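The Great Partition Question

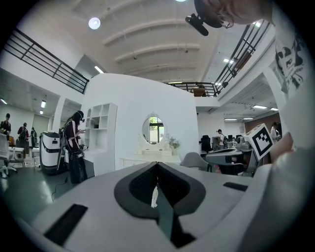 Every winter the Zadville Home Letter gets a pile of mail asking how to break up one big room without building real walls, and every winter somebody tells us a curved partition is the answer. I remain unconvinced, but I said I would give the idea a fair hearing, so here goes.

The pitch runs like this. You put a tall white partition in the middle of an open room, round off the corners, hang an oval mirror on it and slide a vanity table underneath. A white shelving unit with square cubbies goes on one side, and you have a dressing corner. Add a plant and people will tell you it looks finished. I'll admit the mirror is the best part. Point it at a window with some greenery outside and you get a second view for the price of a mirror.

My trouble is with the rest of it. Camis, the shop over in Fultby, quoted one reader $3000 for a curved piece, and that was before delivery. A straight one from the same place was $700. That is a lot of money for a bend. Try putting a dresser against a curve and see how much floor you lose behind it.

Then there is sound. A partition that stops short of the ceiling blocks your view and very little else. If you have a high ceiling and a mezzanine with open railings, every phone call upstairs will still land on your vanity table. The Cabrera catalog calls its version "a quiet retreat." I would like to know who tested that, and whether they had children.

Cubbies I have complained about before. They look fine with six things in them. By January they hold chargers, odd gloves and a hairbrush that belongs to the dog. Baskets help some. Doors help more, and cost $80 extra per unit at Camis.

If you still want the look, start with a mirror and a small table against a wall you already own. Fultby Salvage had oval mirrors for $50 last time I went, a few with decent frames. Live with that through the spring before you order anything curved.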